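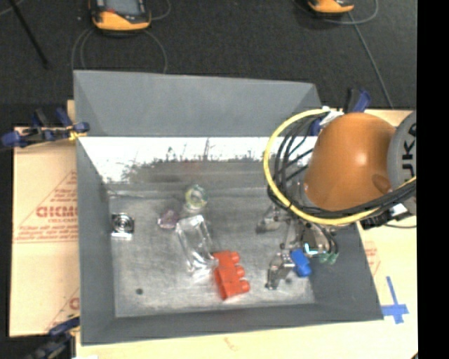
Orange arm over the gray bin.

Section 4: Recording your first song with the Drimlow pedal

By now you have the Drimlow unpacked and powered, so let's get to the fun part and put a song down! The steps below take you from a bare guitar signal to a layered take you can send to your bandmates. Set aside an evening for it, and tune up first.

Before you start
You need a guitar or bass, two instrument cables, headphones, and a memory card with at least 2000 MB free. The pedal also accepts a microphone through the rear MIC socket (see Section 6 for vocals).

CAUTION: Turn the MASTER knob all the way down before you plug in headphones. The Drimlow gets seriously loud.

1. Plug your guitar into INPUT A. Leave INPUT B alone for now.

2. Hold SONG until the display shows NEW, then let go. The pedal names the song with the next free number. You can rename it later in the Hitico desktop editor.

3. Strum as hard as you will in the loudest chorus and turn GAIN up until the meter just touches yellow. If it hits red, back off a little and strum again.

4. Tap the left footswitch four times at the speed you want. The click starts right away. Fine-tune it with the TEMPO knob – most pop punk tunes feel great somewhere between 160 and 190.

5. Press the right footswitch once. You get a one-bar count-in, and then you're recording! Press it again to stop.

6. To add a second guitar, turn LAYER to 2 and repeat step 5. Layer 1 plays back while you record. There are six layers in all.

Note: Each layer remembers its own tone setting, so you can keep a clean verse part on layer 1 and go wild with fuzz on layer 2.

7. Hold UNDO for two seconds to remove the last take. Hold it again to bring the take back.

8. Turn the MIX knob to balance whichever layer is selected. Try pulling the rhythm guitars down a touch before you raise the lead – you'll be amazed how much room opens up.

9. Hold SONG until the display shows SAVED.

CAUTION: Do not pull the card out while the card light is blinking. You may lose the whole song.

If something sounds off
Thin, fizzy guitars: check that the CAB switch is on. With it off, the pedal expects a real amp.
Harsh highs: the Shirazi tone filter starts at 3000 Hz. Turn FILTER to the left to lower it.
Display shows E-2253: the card is full or locked. Slide the lock tab back, or delete old songs from the SONG menu.
Click bleeding into your mic: lower CLICK, or switch to closed-back headphones.

Next: Section 5, Sharing your song through Trusus.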